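Tudix Socks: hand-held gripper demonstrations

Summary

Tudix Socks is a set of short recordings of people handling laundry on a tabletop with hand-held grippers. It was collected by the Clenden group for training and testing manipulation policies. The release has 690 training episodes and 70 held-out episodes. Folding shirts and towels is covered in a separate set, Gethin, which uses the same file layout.

How the data was collected

The operator holds the gripper by its base and works the jaws by hand. The camera is mounted on the tool and looks forward over the fingers. Operators were told to approach a garment slowly, close the jaws, lift, and set it down where the task sheet says. They were not told which part of the garment to grab first, so grasp points vary a lot between operators.
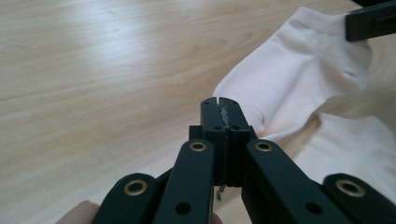 View from the tool camera, jaws close together, with the end of a white sock up against the right finger.

The inner faces of the fingers carry a strip of grey, rough grip material. It wears and frays at the edges with use, and lint or thread can catch on the jaws. We left such episodes in. If your model is sensitive to small changes near the fingertips, check for this before blaming the labels.

Contents of an episode

- video from the tool camera
- jaw opening per video step
- tool pose per video step
- task sentence, such as "put the socks together"
- success flag, set by a second person after watching the video

Episodes longer than 1000 steps were dropped. Most of the ones we lost this way were sock pairs.

Known problems

Pale fabric on a pale table is hard to segment, and glare from overhead lights makes it worse. Pose drifts in some episodes with fast turns; these have drift set to 1 in the index file. The operator's fingers sometimes show at the bottom of the picture. We did not mask them.

Loading

Use the Skikirine reader, with the index file in the same folder as the episodes. Set cache to 400 or lower on machines with little memory.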